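Court corner

Back in Tumham for the inquest hearing, and I owe you all an update because my inbox is full of people asking. The short version: we got our order! The magistrate wants the police to hand over the missing pages of the station diary, and she gave them 20 days to do it. I was squeezed in at the back with two other reporters and I think all of us stopped typing for a second.

Usha Pillai, the family's lawyer, was pretty calm about it. "It's paper," she told me on the steps. "I want to read the paper." Fair enough. She has asked for those pages three times since August and got two replies, both saying the file was with another office (the Zurnedus station says it never had it, so good luck to whoever has to sort that out). 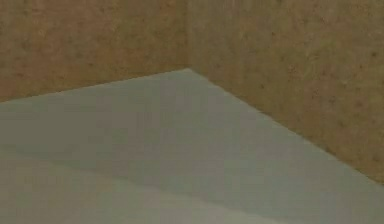 Two walls and a corner, computer rendering.

Next hearing is set for the same courtroom, and I'll be there with a better cushion, those benches are brutal. If you were at the Iyer market that night and haven't talked to anyone yet, please write to me. I don't print names unless you say so.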